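Citcombe Parks and Grounds Service Desk
Ticket 535: Irrigation controller not reporting, Kutlow site
Status: Resolved
Reported by: Yurani Arango, Kutlow site office
Assigned to: Ghislain Petrenko, Technical Services

Summary
The Gisament controller at the Kutlow pump house stopped sending flow readings to the Citcombe dashboard in April. Scheduled watering continued, but the dashboard displayed "No data" for all zones.

Initial response
The site office was asked to confirm that the controller had power and that the network light was green. Both were confirmed. The controller was restarted at 6:00 a.m. and the fault remained. Zone 6 was then run by hand from the panel. The local display gave a normal reading, and the dashboard did not change.

Site visit
Technical Services attended the pump house, which is reached from the open ground on the south side. The signal cable to the Ocampo gateway was tested from end to end and passed. The gateway log showed that every message from the controller had been refused with the entry "interval out of range." 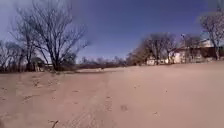
Open ground, Kutlow, with tire tracks leading toward the tree line.

Cause
The reporting interval on the controller had been set to 1000 seconds during the spring settings update. The gateway accepts a maximum of 535 seconds and refuses all messages from any device set above that limit. The controller does not display a warning when this occurs.

Action taken
The interval was returned to 60 seconds and the gateway service was restarted. Readings for all zones appeared on the dashboard within one reporting cycle. Readings from the period of the fault were not stored by the gateway and cannot be recovered. Water use for that period will be taken from the main meter.

Follow-up
The spring settings sheet has been corrected. Site offices are asked to check the interval value after any settings update and to report a "No data" message to the Service Desk on the same working day.

Y. Arango confirmed normal readings at 2:40 p.m. Ticket closed by G. Petrenko.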